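Unit 5: Clearing and sorting a mixed table surface
Course handout, Domestic Organization, Tekelside
Instructor: Timo Hagedorn

5.1 Scope
The unit deals with small household items left together on one work surface. Items are grouped by material first and by use second. Material decides how a thing may be stacked; use decides where it is stored.

5.2 Material groups
Group A, rigid or semi-rigid: cartons, boxes. Worn cartons go to the back of the surface, against the wall, and carry no load.
Group B, foam: cut blocks and sheets. Foam marks under pressure and is stored flat, on top.
Group C, textiles: cloths, socks, gloves. Fold before moving.
Group D, printed film and bags: check for contents, then flatten.
Scrubbing pads are kept apart from Group C until inspected.

The starting surface has a plastic-protected checked cloth, a blue cardboard box with torn edges, green foam and a crumpled gray cloth.
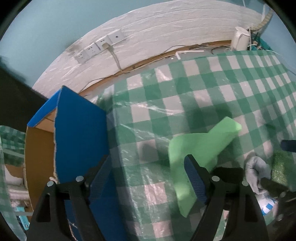

Mackenzie Poirier objects that sorting by material separates things used together, and would put the cloths and scrubbing pads in one tray from the start. The objection holds for a kitchen in daily use. For a first clearing, the order in 5.2 stands.

5.3 Procedure
Work from the front edge toward the wall. Lift textiles before foam, foam before cartons. Where two materials overlap, free the upper one fully before touching the lower. Do not drag items over a plastic cover; wrinkles catch thin film.
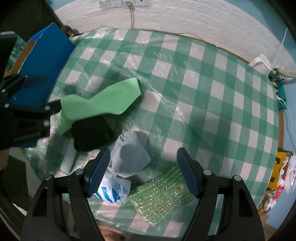
Crumbs are removed last, after the surface is clear. Wipe with a damp cloth along the checks, then dry.

5.4 Exercise
Allow 50 minutes. Record the group, the order of removal and the storage place of each item on the Sawatzky sheet. Maximum score 55.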